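Memier Lantern Nights: Frequently Asked Questions

This FAQ is written by readers of this site who have paid their own way in. The organizers have their own FAQ, with more exclamation points and fewer answers. We update ours when we learn something, and the last big update was after opening week in July.

What is Lantern Nights, exactly?

It's a walk-through light show on a paved loop around the lake at Memier Park. You buy a timed ticket, you follow the arrows, and you look at large fabric lanterns lit from the inside. There's a stage, a food area and a gift shop you have to walk through to get out. The company behind it is Stirimon, which also runs a winter version in other towns using a lot of the same lanterns. If you went to one of those, expect to see some old friends with a new sign in front of them.

Is it worth the money?

Depends on who you are. Small kids love it. People who like taking pictures at night love it. If you've been to a big lantern festival before, you may find this one thin toward the back half of the loop, where the gaps between displays get long and somebody has filled them with string lights and fog. We'd pay for it once. We would not pay for it every year, which is what the season pass assumes.

Are there really 2,888 lanterns?

That's the number on the posters. We've asked Stirimon twice what counts as a lantern and haven't had a straight reply. One display near the entrance is a wall of little paper globes, and if each globe counts as a lantern then sure, maybe. If you're picturing thousands of dragons, lower your sights.

What is Kong, and why is everyone talking about it?

Kong is the giant gorilla by the boathouse, and it's the one display that lives up to the ads. The chest lights up in time with drums. The ads say it moves. The head turns a little from side to side and one hand opens and closes — that's the movement. It was switched off on two of our visits with no sign posted and no partial refund, so don't build a kid's whole birthday around it.

Also, the line you see in front of Kong is for the paid photo platform. You can see the thing perfectly well from the path for free. Staff don't go out of their way to mention this.

Do I have to use the Anovach app?

For tickets, no, whatever the website implies. You can buy at the box office on the day if the time slot isn't full, and you skip the service fee by doing it. The button that says "App Only" on the ticket page is for a bundle with a drink voucher.

For the "interactive trail," yes. You scan codes on the signs and a cartoon fox tells you a fact. The facts are printed on the signs already. The app wants your location, your contacts and permission to send you notices. We said no to contacts and the fox still worked.

What does the $100 VIP ticket get me?

Entry at any time in the evening, a parking spot in the near lot, a lanyard, a drink, and use of the "Moonlight Lounge." The lounge is a tent with couches. It's nice to sit down. On a busy Saturday the early entry and the parking do save you a real wait, so if somebody in your group has trouble walking far, it may be worth it for that one person. For a family, add it up first.

What time should I go?

The website says doors open at dusk, but the lanterns don't look like much until it's fully dark, and in summer that's late. The earliest slots are cheaper for this reason. If you take one, plan to walk slowly, eat first, and do the loop after. Your ticket controls when you go in. Nobody on staff has ever asked us to leave because our slot was over.

Tuesday is the quiet night. It's also the night with no stage show, a detail you'll find at the very bottom of the calendar page.

How long does it take?

The ads say to allow 4 hours. We can't see how, unless you count parking and a long dinner. With little kids and stops for pictures we've never gone over two.

What's on the stage?

Acrobats, a drum group and a mask-changing act. The mask-changer is excellent and we have no complaints at all. The drum group seems to be playing along with a recording for at least part of the set. The host says "one night only" every night.

Is the food any good?

It's fine. The dumplings come out of a steamer and are better than they need to be. The noodles are priced as if they came with a seat, and they don't. Outside food is banned on the website, but the bag check is looking for glass and alcohol and we've seen plenty of people with snacks for toddlers. Bring an empty water bottle. There's a working fountain by the restrooms, behind the booth that sells water.

Is it okay for strollers and wheelchairs?

Mostly. The main loop is paved and flat. The bridge has a lip at each end that will stop a small wheel cold, and the "tunnel of stars" narrows so much that two strollers can't pass. There's a way around the tunnel on the left, not marked. Ask for it. The accessible restrooms are only at the entrance end, so go before you start.

What about kids who don't like noise or flashing lights?

Stirimon advertises a "calm hour." On the night we tried it, the music was lower and the fog machines were off, and that part was a real help. The strobe effect in the tunnel was still running. We reported it and were told it would be looked at. If flashing lights are a medical issue for anyone in your group, treat the tunnel as on, no matter what the calendar says, and take the path around.

Does it close for rain?

Light rain, no. Lightning or high wind, yes. What you get when it closes is where people get angry. The policy says tickets are "valid for a future visit subject to availability," and that's a credit, with an end date. Refunds are only given if the night is canceled before your slot begins. If you were already through the gate, they consider you admitted, even if you saw the gift shop and nothing else. Take a screenshot of any closing notice with the time on it. Readers who had one got further than those who didn't.

Can I bring my dog?

No, except service animals. There was a "Paws Night" last season, and it hasn't come back.

Are the reviews on the website real?

We have no idea. We did notice that 3 of them use the words "a magical journey for the whole family" in that exact order. Make of that what you like, and look at reviews somewhere the organizers can't edit.

Is there a discount?

There's always a discount. The "regular price" crossed out on the ticket page has been crossed out since the first day of sales. The countdown clock next to it starts over when you reload the page. Local library cards get you a few dollars off at the box office only, and military and teacher discounts are honored if you ask before they ring you up.

Where do I park?

The near lot is for VIP and fills anyway. General parking is the school field, which is free, unlit, and muddy after any rain at all. A shuttle runs from the field and stops running before the event closes — check the last departure when you get off, or you'll be walking back along the road in the dark with tired children. We've done it and don't recommend it.

Will it be back next year?

The banner says "final season." Last year's banner said that too.

Something on this page is wrong. Who do I tell?

Use the contact form. Tell us which night you went and what you saw, and attach a receipt if it's about money. We don't post complaints we can't back up, and we don't post praise from people who got in free.

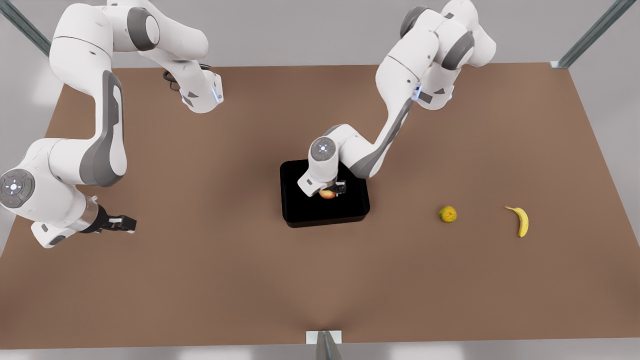
Rendering: Ademir Mendonça

This page is not connected with Stirimon, Memier Park or Anovach. Prices, hours and rules change during the season, often without notice, so check the box office board before you pay.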